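Community > Conversations > The man who keeps the old songs

The man who keeps the old songs
28 Nov 2018

Dušan Kneževič was already waiting at the door when I came, although I was early. He lives on the second floor of a brick building behind the Hekoleck bakery, and he wanted to tell me before I sat down that the lift is not reliable and he was sorry for the stairs.

For most of his working life he repaired refrigerators. On the weekends he sang in the Tula choir, and when the choir stopped he began to write down what its members remembered. The collection has now 1029 songs, in seven languages, each with the name of the person who sang it and the village or town where that person learned it.

"I did not plan a collection," he said. "I planned one notebook. There was a lady in the choir who knew a harvest song with nineteen verses, and her daughter did not know any of them. I asked her to sing it to me slowly."

The notebook was filled before the winter finished. The second one was filled by people he had never met, who got his telephone number from the lady and called him in the evenings, at dinner time mostly. His wife learned to put the plate in the oven.

I asked him how he writes down a melody that has no fixed rhythm. He thought for a while before he answered.

"Badly," he said. "At first I put bar lines everywhere, as they taught me in school. Then Mercy Sang looked at my pages and she told me, Dušan, this person is breathing and you have drawn a fence. So I took the bar lines out. Now I mark only the breath."

Mercy Sang teaches music at a secondary college and has sung with him for many years. When I telephoned her later, she remembered the fence very well, but in her memory it was a much ruder word. She is responsible for the East African part of the collection, together with Kerubo Mwakyusa, who brought 26 lullabies from her mother and her aunts. Three of them have the same melody and completely different words. One is about a hyena, one is about rain, and the third complains about a brother-in-law.

"The brother-in-law is the best," said Dušan. "The baby does not understand, so the mother can say what she wants."

He does not record on a computer himself. Ebere Effiong, a neighbour's son, copied the old cassettes for him and gave every tape a number. Some of the cassettes were in poor condition, and on one of them a wedding song from the Adriatic coast stops suddenly in the middle and a football commentary begins. They kept the commentary also. Dušan says that the singer's husband needed a cassette that day, and it is part of the history of the song.
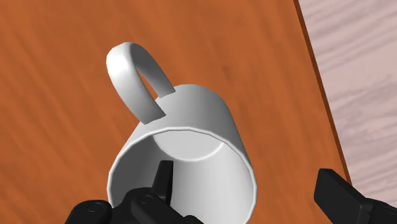
The question of money came up only once, and it was I who brought it. Last April the local council gave 400 dollars for folders and acid-free paper. Before that he paid everything from his pension. A publisher named Abbasi has offered to print a selection, perhaps sixty songs, but they have not agreed about the translations. The publisher would like them to rhyme.

"If it rhymes, it is another song," he told me. "It can be a nice song. But then somebody should put his own name under it."

Stuart Clegg, who was the last conductor of the Tula choir, takes the other side in this argument. He believes that people will sing only what is comfortable in the mouth, and that a book which is not sung will stay on the shelf. The two men have discussed it for years and they still have lunch together every second week - Dušan pays when he has been too stubborn.

Before I left I asked which song he would save if he could save only one. He did not like the question. He went to the other room and came back with the first notebook, and he sang to me four verses of the harvest song, sitting very straight, with one finger following the line. At the fifth verse he stopped to correct a word with his pencil.

The Zirach library will have copies of the first three notebooks in its reading room from next year. People who remember a song can leave a message for Dušan at the front desk, and he asks them please to say slowly their telephone number.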